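Sep 13, 2025

Slept until 8. Rain on and off, so the plan to clear the gutters was dropped and the indoor list came forward. The list has been growing since July and most of it concerns surfaces.

First item was the table. I went over the grey marble-patterned top with the Kemine cleaner, diluted as the label says, and then again with plain water. The concentrate leaves a film if it is left to dry by itself, and the film shows up under side light as arcs that follow the cloth. Two passes with a damp cloth and one with a dry one is the method I have settled on. The whole job took 30 minutes, with a break to find the second cloth.

Second item was the fabric on the walls. The pale cloth with the small orange and peach flowers was bought as a remnant from Vida, and I have never decided whether I like it. It does the job. A plain white would have been harsher on the eyes, and a darker print would have made the corner gloomy by four in the afternoon. I brushed it down from top to bottom with the soft brush and left the steamer in the cupboard. Steam relaxes the weave and then the hem has to be pinned again – I learned that in July and do not need to learn it twice.
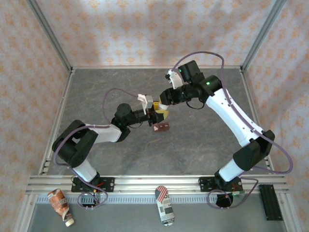

Household / Surfaces and small parts

The pattern repeat is small enough that a join hardly shows. If I ever buy more, I should note the direction of the print before cutting. The remaining piece is folded on the top shelf with the Vida receipt pinned to it.

The aluminium posts at the back corners got a wipe with the same damp cloth and nothing else. Metal polish is not worth the trouble on posts like these. For the white perforated strip along the front I used a dry paintbrush, working along the slots one at a time. Dull work. A vacuum nozzle would be quicker but the one that came with the Voltik is too wide, and the narrow one is sold separately at a price I object to.

Third item, blocks. The brown and red one is to stay out. The others went back into the tin, 5 to a layer with card between the layers. The lid still does not seat properly on the left side.

Lunch was soup. In the afternoon I sanded the edge of the spare shelf with 800 grit, which was too fine for the purpose, and had to go back down. Will buy an intermediate grade in Irkurach on the next trip, together with lamp oil and a new washing-up brush.

Not done: gutters, the hinge on the larder door, the letter to the water company. Bed early.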